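From: Tharushi Pathirana
To: bimanual-users list
Date: October 8, 2025
Subject: Re: Risine scene pack, is it worth the license?

Hello all,

Thank you for the question. I promised in March to write something when our trial of Risine was finished, and then I did not do it, so please accept my apologies. My answers are between the quoted parts.

> We are thinking to buy the Risine household scene pack for our
> two-arm work. The web page is nice but it says very little about
> how the scenes are made. Has someone on this list used it for more
> than a weekend?

Yes, we have. Our group at Liyanage had the trial license first and then the one-year license. We use it for simulated manipulation with two arms and multi-fingered hands. I can speak only about the household pack. Bastari, the company which sells it, has also a warehouse pack, but I have never opened that one.

The household pack comes with 64 base layouts. For each layout there is a randomizer which changes the floor material, the objects, their positions and their rotation. You give it a seed and it gives you back a scene. The same seed gives the same scene on every machine we tried, and for me this was the first thing to check. With our earlier package, Tranorero, this was not the case, and we lost a lot of time when two people compared results that could not be compared.

> How realistic are the objects? We have been disappointed before by
> packs where everything is a box with a picture on it.

The shapes are good. Food items and kitchen things are modeled with care. The cutting board, to take one, has a real raised rim and a groove around it, and the fingers can catch on the rim in the same annoying manner as in a real kitchen. Cans are good also. Soft things are the weak point. The rug looks soft, but for the physics it is a flat plate with a high friction value. If you need a hand to press into a rug or to pull up its corner, you will have to add this yourself, and the manual gives no help with it.

Furniture is somewhere in the middle. The folding chair has thin tubes, and the collision shape that Bastari ships for it is coarse, with the gaps between the tubes filled. A finger that should pass through stops in the air. We made our own collision mesh in one afternoon. I can send it to anybody who has a license, the terms allow this between license holders.

> Does the randomizer put objects in places that make sense, or is it
> only noise?

It depends on one setting, called "placement" in the configuration file. With the value "room" the objects go where a person would put them. With the value "scatter" they go on any free surface, the floor included, and large furniture may be turned in any direction. We train mostly with "scatter". Our policies learned too quickly that a tomato is always on a table, and we wanted to break this habit.

The overhead view below is from a "scatter" layout. I put it in the message because several of you asked me in private how crowded the scenes are. 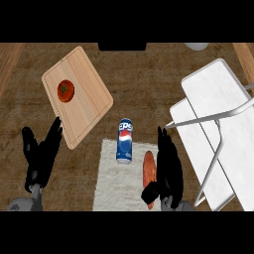 Overhead render, both hands in the work area, with the tomato on the board and the can at the edge of the rug.

For our purpose this amount of clutter is right. The right hand has the chair on one side and food on the other, so the planner must think about both before it moves. On the left there is more free floor. When we evaluate, we report the two hands separately, and I recommend this to everybody. One number for both arms hides too much.

> What about speed? We have only one workstation, and it is not new.

We ran 300 episodes overnight on a single desktop machine with camera rendering switched on. Without rendering it was much faster, but I did not write down the exact time and I do not want to guess here. Loading a new layout takes 19 seconds on that machine. This sounds small, but if you change the layout after every episode you will feel it. Our solution was to stay in one layout for many episodes and change only the seed, as a new seed does not need a reload.

> And the support? Their form asks for a company name and a phone
> number, and I am a little afraid of salespeople.

I understand this fear very well. They called me one time, and after I wrote that I prefer e-mail they did not call again. Technical questions were answered mostly on the next working day. I reported more than 100 small things during the year, wrong masses, a missing texture, handles with the wrong scale. The greater part is corrected in the current version. The collision problem of the chair is still open, they say it is planned.

Some things I do not like, so that you have the full picture:

The license is tied to one machine. To move it you must write to them and wait.

The labels of objects are not consistent. In one layout the item is "sausage", in another it is "food_long_02". If you use language instructions you must clean this first.

The manual was written for single-arm robots. The two-arm part is one page, and the sample file on this page has the left and right base exchanged. Please check this before you think that your controller is broken, as I did.

For us it was worth the money and we will renew. If your work is mainly about cloth or other soft things, I would wait. If it is rigid objects and two hands, ask for the trial and begin with "scatter" and a fixed seed.

I can share our configuration files. Please write to me directly and not to the whole list, the attachments are large.

With kind regards,
Tharushi Pathirana
Liyanage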